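Buoyancy and Trim: Handout 2
Club course with Theda Weidemann, Skutwood pool sessions
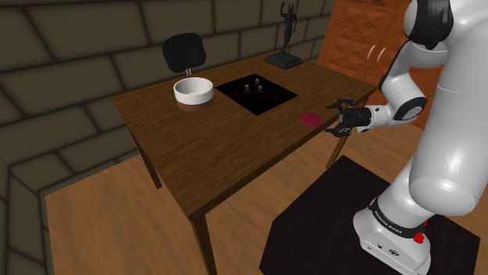

Buoyancy is my favourite evening of the whole course, so please come with questions! Archimedes first: anything in water is pushed up by the weight of the water it moves aside. It's the space a thing takes up that matters, and shape can change that enormously. Think of a wide, shallow bowl like the white one on the table. Set it gently on the pool with its rim clear and the hollow counts as well, so a fairly heavy bowl may float. Tip it, let it fill, and only the thickness of its walls is pushing water aside. Down it goes. Your jacket works on the same idea, except that you get to choose how much hollow you have, and that is a lovely thing to be in charge of.

What depth does to it

At 10 metres the pressure is double what it is at the surface, so the gas in your jacket and suit squeezes to half its volume. You sink faster, which squeezes it more. Going up, it all runs the other way, and the last few metres are the lively ones. Small puffs in, small dumps out, and wait a breath or two before doing anything else (everyone overdoes it the first time, me included).

Lungs count too! A slow, full breath lifts you a moment after you take it. Never hold your breath to stay up. Keep breathing, always.

Weight check, before next week

- Full kit on, upright, in water too deep to stand in.
- Jacket empty, normal breath, eyes level with the surface.
- Breathe out and you should sink slowly.
- With a full cylinder, allow for the air you'll use: 2 kg is a fair allowance for ours.

Write your figure down with the suit you wore. Heike Harms has the spare weights, and Sabine Ehlers is taking names for the November trim workshop.

Last updated 1/23/24
Shares: 108 | Comments: 2
Contact: Theda Weidemann | © Skutwood | Back to top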